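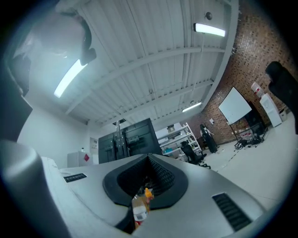 Issue 21

Kerow hand-held gripper kit, reviewed by Gareth Goodall

I'd wanted to teach the arm at our shared workshop to pick up bottles for ages, and I was tired of steering it with a game pad (you try lining up a wrist joint with your thumb!). So in June I talked the Trodton members into splitting the cost of the Kerow kit. You hold it, you squeeze, you move stuff around, and the arm learns from what your hand did. That's the pitch anyway, and I've now had enough evenings with it to have opinions.

First, the build. The gray shells went together nicely, and I love how few sharp edges there are, which matters a lot when the thing lives in your hand for two hours straight. The instructions are another story. Step 21 has you closing up the housing before you've routed the cable, so I closed it, swore, opened it, and closed it again. Do the cable first! The screws are tiny and there are no spares in the bag. I lost one under a cart and ended up with one from the Cemholm drawer, and it's still in there and still holding.

The black padding in the middle is my favorite part. It's a fat, soft-looking V with a smooth rim, and small bottles settle into it way better than they did on the bare plastic claw we had before, the old Sutcliffe one. Tall bottles are fine too if you come in slow. Flat things like a folded cloth took me a lot of tries, and I still pinch the table half the time.

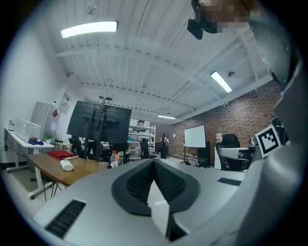 The Kerow in use at Trodton, with the square marker on the inside of the finger.

About those markers: you stick them on yourself, and please take your time. I put my first one on crooked late at night and the software had strong feelings about how far open the fingers were. Peeling it off left gunk. Go slow, wipe the plastic down, press from the middle out.

We saved 100 demos in the first week and the arm was hopeless, just hovering over the table looking nervous. At more than 1,000 it started grabbing bottles on most tries, and I may have yelled loud enough to bother the whole room. So budget your evenings! This isn't a weekend toy.

Gripes: my wrist gets sore, the vents blow warm air on my knuckles, and the battery cover feels flimsy. I'd still buy it again if you have a few people to share the cost and the squeezing. For one person at home I'd wait and see if they fix step 21.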